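Remote Operators Wanted: Robot Demonstration Work, Part Time

Plulau is looking for people to steer a robot arm through small bench tasks. The arm is simulated. You work from our office, at a desk, with a hand controller and a screen, and what you do is recorded so that our software can learn from it. No experience with robots is required. We have 17 places open in this round.

Posted 7/24/18

What the job is

You will sit at a station and hold a controller shaped like a small arm with a grip at the end. When you move it, the arm on the screen moves the same way. Squeeze the grip and the gripper closes. A foot pedal starts and stops the recording.

Each session covers one task. Most tasks involve small parts: picking one up, setting it down in a marked spot, turning it to face a certain way, lining it up with its neighbors. One attempt from start to finish is called a run. Between runs the parts are moved to new positions by the software, so you will not be repeating the exact same motion all day.

We need runs that are smooth and unhurried. Speed is not scored. If you drop a part, keep recording, pick it up again and finish the run. Those recordings are used too. If the arm locks up or the screen freezes, press the red key and tell the floor lead.

After each run you mark it as finished, partly finished or failed. Please be strict about this. A run marked finished when it was only partly finished causes trouble later on, and somebody has to go back and find it.

Hours and pay

Shifts are five hours long, mornings or afternoons, with two paid breaks. You can take as few as two shifts a week. The rate is $19 an hour, including training. Training takes two shifts and is done at the station with another operator beside you.

The work runs through February. Some operators may be asked to stay on after that for a second set of tasks, but we can't promise it.

Where

The office is on the second floor of the Ferreira Building. There is an elevator. Parking behind the building is free, but the lot fills up early, so morning operators may want to use the street. There is a kitchen with a refrigerator and a microwave. Stations are in a shared room and people generally wear headphones. You may listen to music or the radio while you work, as long as you can still hear the floor lead.

Who we are looking for

You should be at least 18 and allowed to work in the United States. You should be able to sit and use your hands for an hour at a stretch. Glasses are fine. If you get motion sickness from video games, tell us when you apply and we will set up a short trial first. Left-handed people are welcome and we have controllers for both hands.

People who have done well at this before include sewing machine operators, dental assistants, model builders and a retired piano tuner. Gamers do well also, once they slow down.

We do not need a resume. We do need you to show up for the shifts you sign up for.

The current tasks

The first group of tasks uses servo motors and a circuit board on a mat, with the arm mounted on a plate on the same table. You see the table from above. You will work with the Vollik controller for these. Operators who finish the first group move on to Pander, our set of tasks with longer steps, where a single run can take almost 5 minutes. 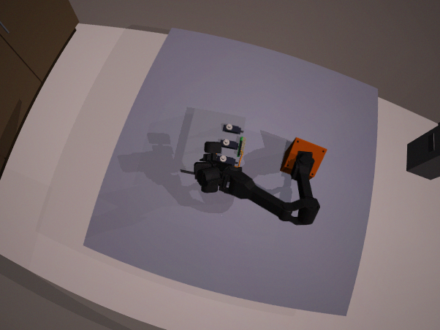
Simulated workbench with the arm, three servo motors and an upright circuit board.

Your recordings

We record the movement of the controller, the movement of the arm and the picture on the screen. We do not record your face or your voice. Runs are stored under an operator number, and your name is kept separately with the payroll records. You may ask to see your own runs at any time during the work. Once a run has been turned in we keep it, even if you leave.

How to apply

Stop by the front desk on the second floor and fill out a card, or leave a message with the office giving your name, a phone number and the shifts you could work. Tell us which hand you write with. We will call to set up a half-hour visit. During the visit you will try the controller, do a few practice runs and get a chance to ask questions. The visit is not paid. Most people hear from us within a week of the visit.

If you applied in an earlier round and were not placed, you may apply again. You will not need to repeat the visit.

Related openings

Floor Lead, Afternoon Shift
Run Reviewer (part time)
3D Parts Modeler, Pander Tasks
Controller Repair Technician
Front Desk and Scheduling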